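6.3 Comparing finger sets on small electrical parts

Use this procedure when choosing between the Trunum parallel fingers and the Ostora wide fingers. Run both sets on the same cell, with the same parts and the same controller profile.

CAUTION: Isolate arm power before changing fingers. Do not rely on the pendant stop.

Preparation

1. Fit the first finger set and torque the mounting screws to the value stamped on the bracket.
2. Load controller profile 361. Profiles saved before 12th January do not contain the wrist camera offset and must be re-created.
3. Set the closing force to level 4.
4. Place the parts in the yellow bins. Keep circuit boards and solenoids in separate bins.
5. Open the wrist camera and fixed camera views. Check that both are live.

Note: Glossy bins produce glare in the wrist view. If part detection drops out, lower the exposure before moving any lamp. The colour threshold can stay at its default of 22.

Test run

6. Jog the arm over the first bin and stop with the fingers open.
7. For solenoids, approach so the fingers close on the metal housing. Do not grip the plunger or spring. Check that the lead is not trapped under a finger.
8. For circuit boards, grip by the outer edge only. Keep clear of the terminal block and the white connectors.
9. Transfer the part to the centre tray and release.
10. Repeat for 200 cycles, then change fingers and start again from step 1.

CAUTION: Boards with large electrolytic capacitors may hold a charge. Discharge them before loading the bin.

Log dropped parts, double picks and lead snags separately. A snag that is cleared by hand counts as a failed cycle. Results go to Mansa Ankrah on the Drotwood test sheet. Requests for a different force level go to Tetteh Tetteh.
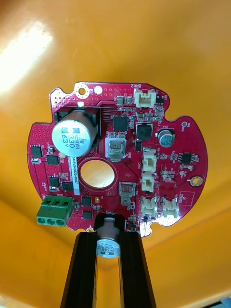
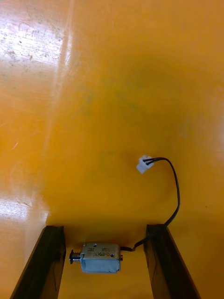
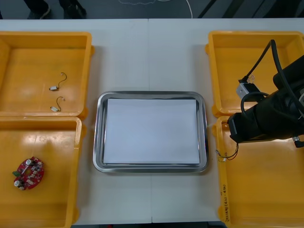
Figure 6-4. Wrist camera view with circuit board (first), wrist camera view with solenoid (second), fixed camera view of bins and centre tray (third).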